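Mustarberg Sports Hall
Shuttlecock bay – floor, tray and loose item check
July check, with comments

14 shares | 3 comments

Covers the paneled bay only: floor, back and side walls, corner posts, front rail, tray, and the shuttlecocks in use. The nets, posts and court lines are on the Tretum sheet. Mark each line OK, ACTION or NOT CHECKED. Write a comment for every ACTION.

Part A – Floor and walls

1. Floor free of grit, splinters and loose bits.
ACTION. Small pale flecks across the floor. They look like shavings or bits off the skirts. Sweep with the soft brush, then go over it with a barely damp cloth. Same comment as last time, so sweeping is now on the daily list.

2. Floor surface sound, no lifted edges.
OK. Checked by hand along the back wall and both sides.

3. Wall panels fixed, seams closed.
OK. Pressed each plank at both ends. The dark finish hides scuffs, so use a flashlight held flat to the wall. One small scratch low on the right side, already in the log, no longer than it was.

4. Corner posts and bottom rail tight, no sharp edges.
OK. Run a cloth down the aluminum. If it snags, file and recheck.

5. Front rail and grille clear.
ACTION. Fine dust in the grooves of the rail. Vacuum with the narrow nozzle. Do not blow it out with air – it ends up back on the floor.

Part B – Tray

6. Tray clean inside, no grit in the corners.
OK after wiping.

7. Rim and corners free of cracks.
OK. Flexed gently on all sides. Replace the tray if a crack reaches the rim. Spares are from Allus, same shape, kept on the store shelf.

8. Tray not overfilled.
OK. One layer is the rule. Shuttlecocks pressed together under the rim come out with bent skirts, and we have thrown away enough of those this year. If they will not stand or lean freely, start a second tray.

9. All shuttlecocks off the floor and in the tray at the time of check.
ACTION. Check was made partway through tidying and several were still out in front of the tray. Look again when the bay is put to bed.
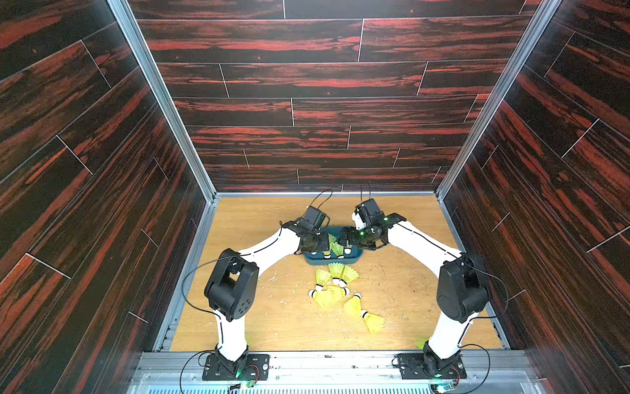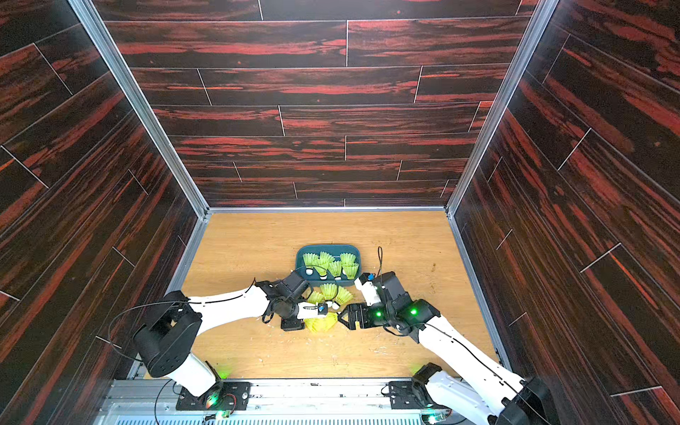
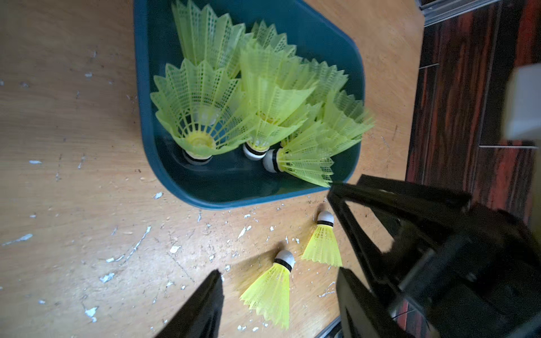
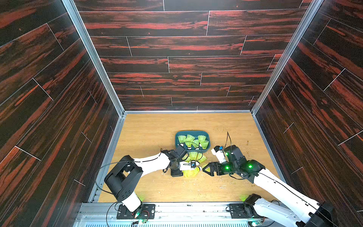 Shuttlecocks on the light wood floor of the bay. The teal tray is in all four pictures.

Part C – Shuttlecocks

10. Skirts whole and round.
ACTION. The bright yellow one in front of the tray in the fourth picture is crumpled. Take it out of use. Do not try to press a flattened skirt back into shape and return it to the tray. It will fly crooked and someone will only pull it again next week.

11. Cork ends firm and seated, no chips.
OK. Twist lightly. Any that turn in the skirt go in the reject tub. One rejected, glue had let go on one side.

12. Stock and rejects written up.
ACTION. Store book shows over 600 in the cupboard at the start of the season and has had no entry for rejects since. Tubes were taken out with nothing signed. Bring the book up to date before the next order goes to Rashidi Supply.

Result

Bay may be used. Nothing found that needs it closed. Items 1, 5, 9 and 10 to be cleared the same day and item 12 before the next order.

How to clear item 9

Pick up the loose ones before sweeping, or the brush drags them through the flecks and the skirts collect dust. Hold by the cork. In the tray, cork down where they will stand. Ones that lean are fine as long as the skirt is not folded under its neighbor. Wipe any cork that has been on the floor.

Comments

"The soft brush in the store has lost half its bristles and is leaving some behind. A few of the bits in the corners may be from that. Can we order two?"

Reply: Ordered. Until they come, use the one from the hallway cupboard – the gray handle, not the yard broom.

"Item 8, is one layer meant to include shuttlecocks lying on their sides? Ours never all stand."

Reply: Yes. On the side is allowed if nothing rests on top of it. Wording will be changed on the next print of the sheet.

Recheck notes

Floor swept and wiped, 4:30 p.m. Rail vacuumed. Crumpled shuttlecock removed. Tray put back in the middle of the floor with the loose ones picked up. Item 9 changed to OK. Item 12 still open.

Contact the hall office about this sheet | © Mustarberg Sports Hall | Back to top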